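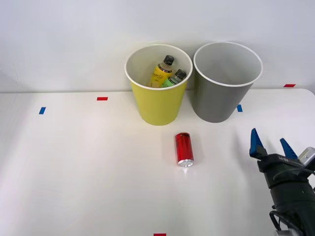

Two round bins and a red can on a white tabletop.

New on the shelf: The Salt Ledger, by Danjuma Okonkwo
Garba Editions, 562 pp, paperback

Okonkwo's third novel is the longest thing he has published, and for the first 103 pages it does not look much like a crime novel. We get a river town called Terkum, a ferry office, two sisters who inherited the office from their father, and a great deal about the price of salt. The body turns up in chapter nine. Readers who came to him through Folano, which had a death on page one, may find the wait long. I didn't mind it.

The dead man is a bookkeeper. He was hired to go through the ferry accounts before a sale, and he is found in the storeroom with the last ledger missing. The older sister, Jallia, takes it on herself to rebuild the missing year from receipts, tickets and what people in the town will tell her. That is the whole investigation. There is a police sergeant, but he comes and goes, and his one long interview is among the few flat stretches in the book.

Jallia is the reason to read it. She is short with people, good at sums and wrong about her sister in ways the reader sees well before she does. Okonkwo lets her make mistakes in the arithmetic and doesn't point them out. I caught one and went back to check it. A friend who read the book after me caught a different one, and we still disagree on whether it matters to the ending.

Between the chapters there are pages from the ledgers themselves — dates, loads, names, amounts owed. It is tempting to skip them. Don't skip the one that follows chapter 32, where a passenger is charged for a return trip. The print in these sections is small and the columns run close to the spine, so a paperback needs some bending.

The ending is the part I would change. Two people explain things to each other that both of them already know, and it takes most of a chapter. The last scene on the ferry is much better, and short.

There is a map at the front and a list of characters, which I used often in the opening section and hardly at all later. Several families in the town share a surname, and the list sorts them out by street. The author's note says a little about river freight and names the books he used. I have ordered one of them and will write it up if it's any good.

Readers new to Okonkwo could start here, though Folano is shorter and quicker to get going. The two books share a town but no main characters, and nothing in the earlier one is spoiled.

We have 2 copies in the lending section, and the loan period for this one is four weeks because of the length. The evening group will take it up in August. Please read at least as far as the storeroom before you come.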